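27th October

Club day again. I took the early bus from Veldale and reached the lab before the others, so I could have the good computer, the one with the quiet fan. Our project is still called Tokeck. In May we voted for this name and now it is too late to change it, because it is printed on the form for the competition.

My task this week is the second arm. In the simulation we have two, and they must pass an object from one to the other without touching anything else. On paper it looks simple. I wrote the path on Monday evening and today I ran it 13 times with small changes in the wrist angle. In some runs the object fell in the middle, in others the first arm went too high and I had to stop it myself. I wrote every result in my notebook, also the bad ones, as our teacher wants.

At lunch we talked about the budget. The entry fee with the travel is 444, and we have 196 in the box. Gindero, the shop near the station, said that maybe they will help, but "maybe" is a word I have heard there before. I ate my bread and cheese and did not say this.

After lunch I changed the viewpoint, to see the reach of the far arm past the near one. The near one is big and white and takes a lot of the view, but the fingers of the other are clear — they point up and stay a little apart.
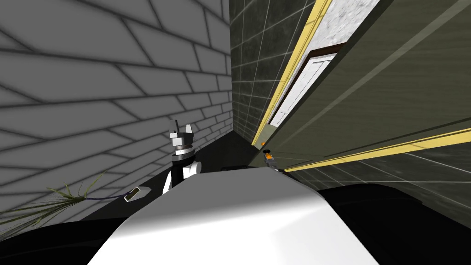
Why do we practice in simulation before we use the real arms? A crash there costs us only a restart, and we can repeat the same start position as many times as we want.

I saved the file under a new name and sent it to the team. For tomorrow: make the lift slower, check the limit of the elbow, bring back the library book about control. I also must wash my club shirt.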